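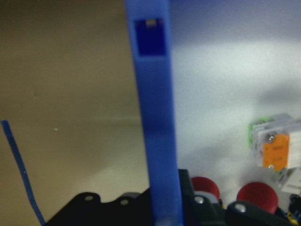
Ovex W4 wrist camera and recording kit

Print this page | E-mail this page

The Ovex W4 is a small camera and recording unit for teams that collect demonstrations on gripper-equipped arms. It mounts at the wrist, behind the fingers, and writes video, joint positions and gripper width to a single time-stamped file per episode. The files can be used directly for imitation learning, or exported to other formats with the Titotell converter.

The kit is meant for close work: panel wiring, push buttons, switch parts, small connectors. At these distances a finger can take up a large part of the view and will often be out of focus. Focus is fixed on the work, and the finger is left in view on purpose. Policies trained on Titotell episodes use the finger position as a cue during the last part of an approach. Cropping it out is possible in the converter but is not the default.

Recording

An operator teleoperates the arm with the Hater hand controller (sold separately) or guides it by hand. Episodes start and stop from a foot pedal. A second press within the review window marks the episode as failed. Failed episodes are kept in their own folder and should not be deleted, as they are needed for training a success classifier.

Internal storage holds up to 600 episodes at default settings. The unit will refuse to start a new episode when there is no room to finish it.

Exposure is locked at the start of each episode. Bright walls and glossy plates near the gripper can otherwise shift the image level halfway through a reach. Set the lamp first – then lock.

Supplied parts

Camera unit with wrist bracket
Recording box and foot pedal
Cable, 4 m, with strain relief
Calibration card
Titotell converter license, single seat

Brackets for other wrists are made to order by Sombatkul. Allow 7 working days after the flange drawing is approved.

Price and ordering

The kit is $1,850, excluding tax and shipping. Units ordered with the Hater controller are paired before they leave the shop. Repeat the hand-eye calibration after any change of bracket or fingers – old episodes stay valid, but should not be mixed with new ones under the same calibration ID.

This site uses cookies to remember your region and order list. Accept | Settings

Comments (3)

panelshop_dk
Does the pedal work with the recording box in a closed cabinet? Ours has to be behind a door.

Ovex support
Yes, the pedal is wired. Leave the vent side of the box clear.

rtl_bench
Bought in August. Good sync between video and gripper width. The failed folder should have its own export preset, I am still sorting those by script.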